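Frequently Asked Questions

Grirel Home Systems, Stidville showroom

Do I need to rewire my house to have lighting control?

Usually no. In an existing home we fit wireless dimmers into the back boxes you already have. If you are building or taking the walls back to studs, we recommend running cable to a central panel. It costs more at the start but leaves fewer parts to replace later.

When should I contact you during a build?

Before the electrician starts first fix. Once drywall is up, adding a single speaker cable can take most of a day. Send us the floor plans and we will mark them up at no charge.

How many rooms can one system handle?

The Mirkero controller we install most often supports 24 audio zones. Larger homes can link two controllers together.

What happens if my internet goes down?

Keypads, scenes and timers are stored on the controller and keep working. Streaming music, voice control and access from your phone while you are out will stop until the connection is back. 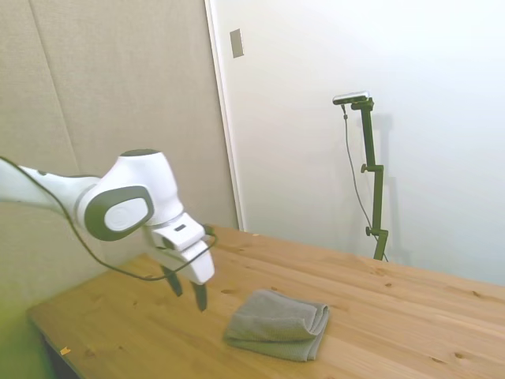 Can I keep my current TV and speakers?

In most cases, yes. We test them during the site survey. Passive speakers are easy to reuse. Older TVs without network or serial control may need an infrared emitter stuck to the front.

Where does the equipment go?

In a rack, normally in a closet or utility room. The standard Danzer rack is 30 inches deep with the door fitted, and it needs clear space behind it for airflow. Please don't plan to put it next to a water heater.

How much does a site survey cost?

$544 within the Stidville area. The full amount comes off your invoice if you go ahead. Outside the area we add travel.

Do you offer a service plan?

Yes. It is $700 a year and covers remote support, software updates and one visit. Parts are billed separately. Customers without a plan can still book a call-out at the hourly rate.

Who owns the programming?

You do. We hand over the project file and all passwords once the final payment has cleared. Another installer can take over from there.

Can I change scenes myself?

Yes, from the app. Open the room, set the lights and shades how you want them, then press and hold the scene name until it saves. Changes to keypad engraving have to be ordered through us and take a few weeks.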